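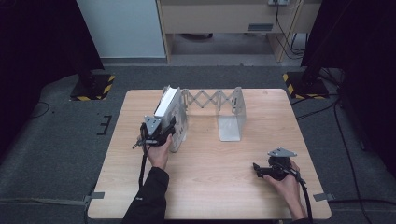 The periodic check of the hand-held gripper pair at the Lendov cell is due again in March, and all stations are asked to follow the same order of work. Close the jaws of the left gripper on the test piece first and confirm that they meet the panel squarely. The cable should then be checked along its length; it should hang down from the handle past the sleeve, as the left one does here, with no loop around the wrist. Repeat for the right gripper. Record the cycle counter before and after — the last entry on file is 2093.

Operators with questions about the log form should write to the list.

Asfaw
Cell Maintenance, Urna

Asfaw wrote in February:
> The left gripper was returned to service with new jaw pads at
> counter reading 1364. The triangular plate on top was removed and
> refitted, and its screws should be checked again after 2 weeks.
> Please do not adjust the jaw travel until the Brusov gauge is
> back from calibration.

The gauge has been returned and may be used. Stations that postponed the jaw travel adjustment should complete it before the March check and enter the result on line 6 of the form.

Posted in: Equipment Notices > Setup and Repair
March, by Asfaw

Contact the list owner | Copyright Urna | Back to top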